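Teleoperar o braço no simulador – por onde começar?

plestach_ana
2 de agosto
Boa tarde a todos! Ando a gravar demonstrações por controlo remoto, só com o braço branco e o bloquinho verde, e perco imenso tempo na aproximação.

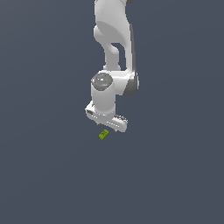

Já baixei a velocidade para 50% e mesmo assim hesito sempre. Alguma dica?

Dionysis Bakalis
Olá, Ana! Alinha primeiro o pulso e só depois desce, com calma – eu deitei fora 70 tentativas até ganhar o jeito.

tomaszewski_k
Discordo um bocadinho, eu guardava também as hesitações. 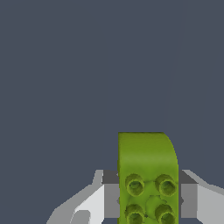

Tópicos relacionados
Guiar o braço à mão ou com comando?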